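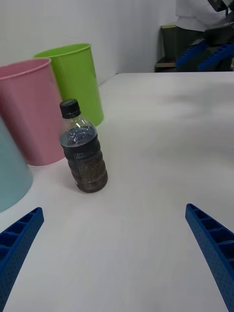
Kátia Portela nos escribió que usa los vasos Orkerex en la mesa de la cocina desde enero, uno para los tapones, otro para las bolsitas de té y el tercero para los lápices de los niños, y que le gustaría saber si se venden también por separado. Le hemos contestado que sí. El juego de tres sigue siendo la forma más económica, pero cada color se puede pedir suelto con la misma referencia, indicando el color en las observaciones del pedido.

Vasos de sobremesa Orkerex, juego de tres colores
Referencia 1273
Distribuidos por Prandton

El juego Orkerex se compone de tres recipientes redondos de plástico: rosa, verde lima y azul claro. El cuerpo es alto y un poco más estrecho hacia abajo, y el borde superior es redondeado, de manera que no molesta a la mano cuando se mete o se saca algo. No llevan tapa. Se pueden poner uno junto al otro contra la pared, al fondo de la mesa, y así queda libre la parte delantera para trabajar.

Medidas y materiales

Altura: 16 cm
Capacidad: 890 ml hasta el borde
Material: plástico
Acabado: acanalado vertical fino en el rosa, liso en el verde lima
Colores: rosa, verde lima, azul claro
Se venden vacíos, sin bolsas ni etiquetas

Para qué se utilizan

La mayoría de nuestros clientes los compra como papelera pequeña para la mesa. En ellos entran bien los tapones de rosca, los sobres de azúcar, los recortes de papel y las servilletas usadas. Una botella de bebida de tamaño normal, por el contrario, queda demasiado alta y puede volcar el vaso, por eso recomendamos dejarla de pie al lado y llevarla después al contenedor grande. Otros clientes los prefieren para guardar cosas: cubiertos de plástico, pinceles, rotuladores, utensilios de cocina no muy pesados.

El color ayuda cuando en casa o en la oficina se separan los residuos. No hemos querido imprimir ningún símbolo sobre el plástico, las reglas cambian de una ciudad a otra y cada familia tiene su costumbre. Quien lo desee puede pedir las pegatinas de la marca Zarnodier, que se quitan con agua templada.

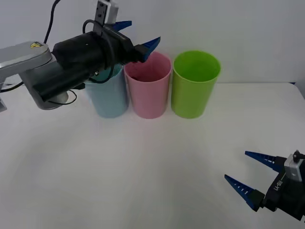 Los tres recipientes tienen la misma base y se pueden meter uno dentro del otro cuando no se usan. Si se quedan apretados, es suficiente girar un poco el de arriba y tirar sin fuerza. No aconsejamos guardarlos así todavía húmedos.

Limpieza

Se lavan a mano con agua y jabón suave. También soportan la bandeja superior del lavavajillas, en programa corto. El estropajo metálico deja rayas, sobre todo en el verde lima. En el rosa, el polvo se puede quedar entre las líneas del acanalado; un cepillo de dientes viejo sirve muy bien. Las manchas de café o de refresco de cola salen mejor si se enjuaga el vaso el mismo día.

No son aptos para el microondas ni para echar en ellos líquidos muy calientes o ceniza.

Pedidos y entrega

Enviamos desde el almacén Mendonça, por la mañana. Los pedidos recibidos antes de las 11 salen el mismo día laborable. Para colegios, comedores y oficinas que necesitan más de 300 unidades preparamos un presupuesto aparte; la persona de contacto es Valdir Vasconcelos. En estos pedidos grandes se puede elegir un solo color o mezclar los tres en la proporción que se quiera.

Cambios y devoluciones: se aceptan vasos sin usar, en su caja de cartón. Si uno del juego llega roto, enviamos solamente ese color y no es necesario devolver los otros dos.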